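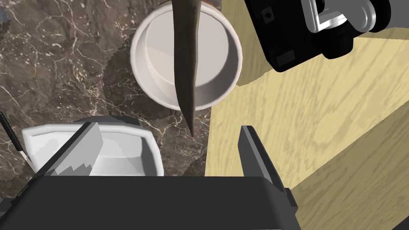

Puspita Ngau
Evaluation lead, Akmont (customer)

Ticket: Catier home scene pack, trial license
Status: Open, waiting on vendor
Opened: 17th September

Summary
Before we pay for the full pack I want answers on shadows, object contact and the gripper camera view. Your product page says the renders are "ready for policy training with no cleanup." I don't see it yet.

Setup
Trial build, kitchen and living area, two-arm robot, default lighting, default assets. Ran 400 episodes overnight with your stock config. No edits on our side apart from the output folder.

Problem 1: stepped shadows
Shading inside the white cup has a jagged edge. Same thing in the white dish, where the gray finger pad overlaps it. The marble veins and the wood grain look fine, so I doubt this is just image size. Your first reply told me to raise the shadow quality setting. I did, by one notch and then to the top. Render time went up, the steps stayed.

Problem 2: the dark pointed object in the cup
It comes down over the lower rim and the tip ends up above the marble. From overhead I can't tell if it rests on the rim or passes through it. Your contact log for that episode is blank, and that doesn't settle it either way. What is this asset called, and does it have a collision mesh of its own or does it borrow a simple box?

Problem 3: right gripper view
With the gripper open and empty, the view is taken up by brick wall, and the window and the screen on the gray wall come out sideways. If the wrist is turned, fine, I can live with that. But the pose file you sent gives no camera rotation, so I have no way to check that the picture and the pose agree.
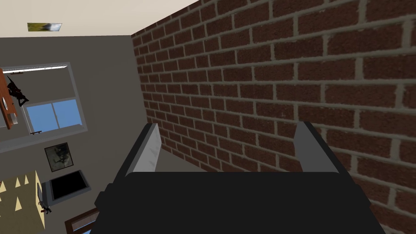 Right gripper, open, default camera

Reply from vendor support (Marquez desk)
Thanks for the detail. Shadow steps are a known limit of the fast renderer. Please try the slow one. The camera rotation field will be added in the October release.

Follow-up, P. Ngau
Tried the slow renderer on 6 episodes. It crashed on all of them at load, log attached. Also, "known limit" is not on the product page or in the release notes. I looked.

On the rotation field: I need it now, as a text file if that's all you can do. We have almost 1000 episodes to compare against our Evberg data and I'm not starting without it.

Still needed from you
- asset name and collision mesh for the object in the cup
- camera rotation for the right gripper view
- a slow renderer build that loads

Please leave the ticket open. The last one was closed as solved while I was waiting for an answer, and I had to file it all over again.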